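# Two arms on the strip-down line: what changed for the people at Trundeo

Project report, second-year module in work and technology

## 1. Why I chose this

I worked at Trundeo for one summer before starting the course, clearing pallets of old office computers. In August I went back for my placement, and by then the firm had put a robot cell into the strip-down room. My tutor suggested I write about the job instead of the machine. I have tried to do that, although it is hard to explain one without the other.

The questions I set out with were these:

1. Which parts of the strip-down job are now done by the cell?
2. What do the people who did those parts do now?
3. What do they think of it?

## 2. The workplace

Trundeo takes in used desktop computers from offices, schools and clinics, pulls out whatever can be sold or reused, and sends the rest on as sorted scrap. It rents half of a unit from Plonetti, a haulage firm, and most of the computers arrive on Plonetti lorries. A smaller firm called Betancur buys the tested memory.

The strip-down room had six benches when I first worked there. Each person took a computer from the trolley, opened it, and took out the memory, the drives, any add-in cards, the processor and the power supply, in whatever order they liked. Parts went into trays. The empty case went into a cage by the door. A good worker had their own order and their own tools, and people did not like sitting at someone else's bench.

There are now four benches and the cell. The cell has two arms with grippers, a slatted table and a plate of holders where parts are put down. The software that plans the jobs is called Rulta. The staff use the same name for the whole thing, so when someone says "Rulta has stopped" they might mean the program, an arm or a blown fuse. I will call it the cell.

## 3. How I did the study

I spent my placement in the room, working mornings at a bench and using the afternoons to watch and talk. I interviewed all seven people who work in strip-down, the shift lead and one person from the office. I asked the same questions each time but let people wander off them. I was also allowed to see the shift log, where the operator writes down every stop.

The log covers 1,237 computers put through the cell during the period I looked at. Of these, 330 had at least one stop where a person had to step in. I did not time anyone with a watch. The shift lead asked me not to, and I think people would have talked to me less if I had.

I should say that I knew four of the seven already. This made it easier to get interviews, but it may also mean they told me what they thought I would agree with.

## 4. What the cell does and does not do

The cell does not take a computer from start to finish. A person at the first bench opens the case, checks for damage, looks for anything that should not be there (paper clips, dead insects, once a sandwich bag) and lays it on its side on the slatted table. After that the arms take over for the memory and, on some models, the drives.

Memory is the part the cell is best at. The modules stand upright in straight slots, they are nearly the same size from one computer to the next, and there is a holder on the plate which fits them. The operator releases the clips first on the older models.

Cables are the part it is worst at. In a typical desktop they run from the power supply to the board and the drives, and they were put there by someone who wanted to get the lid shut. They cross over the things you need to reach. A person pushes them aside with the back of the hand without thinking. The gripper has two narrow fingertips, and a person's other hand is usually what solves the problem.

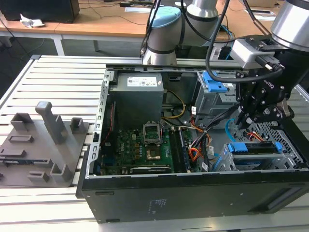
Because of this, a new task has appeared that did not exist before, which the staff call combing. The person at the first bench unplugs or tucks away as many cables as they can before the computer goes to the cell. It is not in any job description. One worker told me: "I used to strip computers. Now I do their hair." She was laughing, but she brought it up again later and was not laughing then.

The log backs this up. The most common note beside a stop is the single word "cable". After that come "clip" and "won't seat", which means that a part was put down badly in its holder. A few entries just say "no idea".

## 5. What the people do now

Nobody was laid off when the cell came in. Two people had left in the spring and were not replaced, and the office told me openly that this was the plan. So the number of jobs went down, but no one in the room had to be told to go. Several people made this point to me, and they did not all make it in the same way. One said it was decent of the firm. Another said, "That's how they do it, though, isn't it? They wait."

The remaining jobs have split into three kinds.

**First bench.** Opening, checking and combing. Two people do this at a time. It is faster and more repetitive than the old job, because the cell is waiting. Before, if you had an awkward case you could take your time over it and make it up on the next. Now there is a gap at the cell if you are slow, and everybody can see it.

**Cell operator.** One person per shift. They load the holders, clear the stops, write the log and restart the job. Four of the seven have been trained. It pays slightly more. The operators said the hardest thing was the waiting — long stretches of standing and watching, then a stop that has to be sorted out quickly.

**Finishing benches.** Taking out what the cell leaves behind: the processor, the power supply, odd cards and any drive it could not get. This is closest to the old work, and it is where most of the older staff have asked to be.

People are supposed to rotate between the three every two hours. In practice they swap by agreement, and the shift lead lets them. The person who likes the finishing bench most has hardly left it since the cell arrived.

## 6. What they think

### 6.1 Hands and backs

Everyone I asked said their hands were better. Pulling memory all day is hard on the thumbs, and three people had worn supports on their wrists the summer I was there. I saw one support during the placement. The first bench is less kind to backs, as it involves lifting every computer on to the table. A lifting aid has been promised and I saw the quote for it, 2,000 pounds, pinned up in the office. It had not been ordered when I left.

### 6.2 Skill

This was where opinions differed most. The operators felt they had gained something. One had never used a computer for work before and now edits the holder positions in Rulta herself. She showed me how, and she was quick.

The people who did not train as operators felt that their knowledge counted for less. Under the old system a person who knew a particular model well was useful to the whole room. Others would call across and ask how to get the drive cage out. That still happens at the finishing benches, but it happens less, and the two newest workers told me they had never taken a computer apart completely. I think this matters for the firm as well. When the cell stops on an unusual case, the operator nearly always asks one of the older staff what to do.

### 6.3 Talking

I had not planned to ask about this, but five people raised it. The old benches faced each other. The new layout has the first bench with its back to the rest, and the radio is now at the far end. People said they knew less about each other's lives than they used to. The tea break has become longer by a few minutes and the shift lead has not said anything about it.

### 6.4 The log

The operators do not like writing it. They feel that a stop looks like their mistake, when most stops come from how the case was prepared. The first bench workers feel blamed by the word "cable". The office uses the log only to see which models to send to the cell, but this had never been explained to the people filling it in. When I mentioned it in an interview, the operator was surprised.

## 7. What I would suggest

I was asked by the firm to include suggestions. Mine are small.

- Put combing in the job description and give it a proper share of the time. It is real work and the cell depends on it.
- Change the log so that the note describes the computer and carries no one's initials.
- Let every new worker strip some computers by hand from start to finish before going on the first bench.
- Turn the first bench round.
- Order the lifting aid.

I also think the firm should ask the finishing bench staff which models are worth sending to the cell at all. At present the office decides this from the log alone, and the people at the benches could have told them on day one that the small-format cases would go badly.

## 8. Limits of this study

It is one room in one firm. I was there for a single placement and the cell was still fairly new, so some of what I saw may be people getting used to it. I have no figures for output before the cell, because they were kept by pallet and not by computer, and the pallets were never the same size. I could not speak to the two people who left in the spring. I asked the office to pass on a message and had no answer.

The shift lead has read sections 4 and 5 and corrected me on the memory clips. The other sections were not shown to the firm before I handed this in. A copy will go up on the board by the kettle once it has been marked, which was the one thing the staff asked for in return.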